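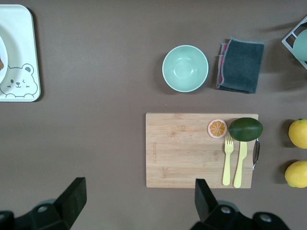
Grendton Evening Program
Household Practice, Unit 6: Laying Out and Plating a Cold Meal
Handout and lecture notes (bring to the bench session)

Before we start

This is the unit people assume they can skip. You have been making sandwiches since you could reach the counter, and no one has died. Fine. Last term I set the opening exercise, "put a sandwich and some fruit on a tray for a person sitting in the next room," and 26 students produced 26 trays. Two of them could have been carried through a doorway.

The unit has 2 bench sessions. The first is about the table before you touch any food. The second is about the plate and the tray. We use play food for a good part of both, and yes, you are adults. A toy orange will sit through six attempts without drying out, and the budget likes it very much.

1. The table as a working surface

Most kitchens have less counter than their owners believe. What they have is storage at waist height. Look at yours tonight. If the mail is on it, it's a shelf.

For a cold meal we divide the surface into three areas:

Cutting area. The board and whatever is going on it or has just been on it. The board goes on the side of your cutting hand and stays there. Every term somebody tries to work with the board balanced on the edge of the sink. Please be somebody else.

Serving area. The tray, with its plate already on it. Put the tray down first, before the board, before anything. A tray that arrives last has to be squeezed in, and it usually ends up on top of something round.

Waiting area. Bowls, cloths, the rack. Things you'll want in a minute. This area sits at the back, where you can reach it without your sleeve going through the butter.

The areas may touch. They may not overlap. Half an avocado in the serving area has been promoted without an interview.

2. On the board

Keep the board for food and for the tool you're using on that food. Forks do not live on boards. I know that they do, in practice, in every house I've visited, and I know that there's probably a fork on yours as you read this. Clear it anyway before you cut.

Round items go toward the back of the board, cut face up if they have one. Whole fruit rolls. An avocado rolls in a particularly unhelpful way, slowly at first and then off. If you have a cloth handy, a fold of it against the fruit will stop this.

Wooden and bamboo boards: wash, wipe, stand on edge. Don't soak them. Don't put them in the dishwasher and then come to me with the two halves.

Cloths: one for hands, one for surfaces, and you have to be able to tell them apart. Different colors will do it. "I just remember which is which" will not, and I've seen what was on that cloth.

3. Reading for this part

Pages 2 to 6 of the Zokville Home Manual, which is in the shared folder. It's a dull book with one very good diagram. You may ignore the passage on doilies. The Buseven kitchen checklist is also in the folder. It runs to four pages and wants you to initial each one. Skim it.

4. The sandwich on the plate

Now the food. We're going to stay with two slices of bread and one filling, which gives us quite enough to get wrong. 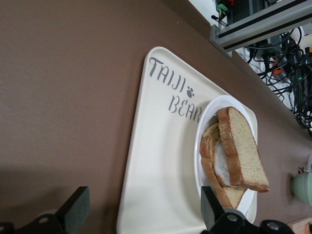

Line up the crusts. If one slice has wandered, the filling is going to follow it, and it'll do so in the doorway with a witness present. Set the bottom slice down flat in the middle of the plate, put the filling on, then lower the top slice straight down. People like to slide it on from the side. Sliding pushes a soft filling ahead of it like snow in front of a plow.

Corners stay inside the rim. This is the single most common mark I take off, and the most argued about. A corner that hangs over the rim is a handle, and a child, a dog or a cardigan will use it. If the bread is too big for the plate, get a bigger plate or cut the sandwich. Squashing is not on the list of approved methods.

Cutting, if you cut: on the board, before plating. A plate is hard and slippery and has a slope at the edge. Diagonal or straight across is a matter of upbringing and I won't rule on it.

5. The plate on the tray

The plate goes where the weight will be balanced when you lift, which for a single plate means near the middle. If there's a bowl as well, put them toward opposite ends and try the lift once, an inch off the table, before you commit to walking.

If your tray has a picture or a name printed on it, everyone's first instinct is to arrange the meal so that it shows. Resist. The person eating would prefer the plate not slide, and can admire the tray afterward.

Leave clear space at both ends for your hands. Thumbs on top of the rim, fingers under. A thumb in the filling means starting over, and I do check.

6. Bench exercise

Work in pairs. One lays out, the other watches and writes. Then swap.

a) Start with a bare table. Set out tray, plate, board, bowl, cloths and rack by area. No food yet.
b) Add the fruit and the utensils. Your partner notes anything that rolls, tips or crosses into another area.
c) Plate the sandwich. Check the corners from above and from the side.
d) Carry the tray to the Feyisa room and back. Doors are to be opened by the partner, not by the tray.
e) Clear everything down. Bowls and plates into the rack on edge, cloths hung up, board standing.

Hand in your partner's notes along with your own, unedited. I can tell.

Marking

Layout 6, plating 6, carrying 6, clearing down 6, notes 2. Total 26. Nothing for garnish. Leave the parsley at home.

For next time: read ahead on hot liquids, and wear closed shoes.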